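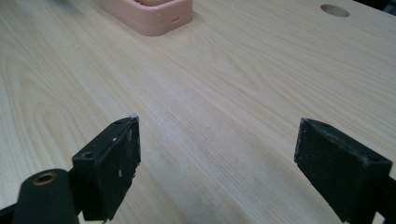 Neuer Treffpunkt in Cumow: Am langen Tisch ist wieder Platz

Zuletzt aktualisiert: Februar, 17.40 Uhr

Wer in Cumow in den vergangenen Wintern nachmittags ein warmes Plätzchen suchte, in dem man auch einmal ohne Verzehrzwang sitzen bleiben durfte, der hatte es nicht leicht. Seit das alte Café Orent am Mühlgraben seine Türen geschlossen hatte, blieb eigentlich nur die Bank vor der Bäckerei, und die ist bei Ostwind bekanntlich kein Vergnügen. Umso größer ist nun die Freude im Ort, dass in den früheren Gasträumen wieder Licht brennt: Die Nachbarschaftsstube Osetti hat eröffnet, und schon am ersten Nachmittag kamen 80 Gäste, manche mit Kuchenblech unter dem Arm, andere mit Strickzeug, wieder andere einfach nur aus Neugier.

Das Angebot ist bewusst schlicht gehalten. Es gibt Kaffee und Tee, eine Suppe am Mittag, ein Regal mit Büchern zum Tauschen und 25 Sitzplätze, die sich bei schönem Wetter hoffentlich bald um ein paar Stühle im Hof erweitern lassen. Eine Tasse Kaffee kostet 2 Euro, und wer gerade knapp bei Kasse ist, der zahlt eben beim nächsten Mal.

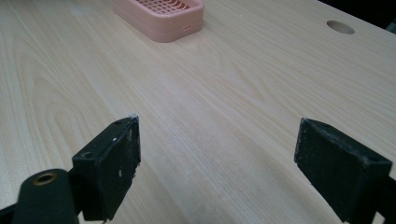

Eingerichtet wurde die Stube zum großen Teil mit Möbeln, die sonst auf Dachböden verstaubt wären. Die Tischlerei Verbruggen aus dem Nachbardorf hat gehobelt, geleimt und geölt, was noch zu retten war, und dafür lediglich das Material berechnet - eine Geste, über die man sich in Cumow noch lange freuen wird. Beim Eröffnungsfest kamen außerdem 500 Euro an Spenden zusammen, die in eine neue Spülmaschine fließen sollen, denn die alte hat nach Auskunft der Küche ihre besten Jahre deutlich hinter sich.

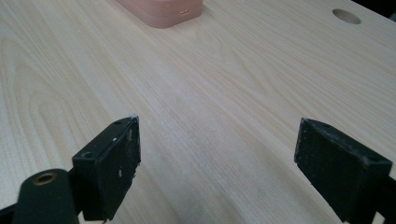
Helles Holz mit lebhafter Maserung.

Geöffnet ist die Stube täglich von 14 Uhr bis 18 Uhr, die Suppe gibt es schon ab 12 Uhr, solange der Topf reicht. Im Frühjahr sollen ein Spieleabend und eine kleine Pflanzenbörse dazukommen, und wer Setzlinge übrig hat - Tomaten werden erfahrungsgemäß besonders gern genommen -, darf sich schon jetzt am Tresen melden.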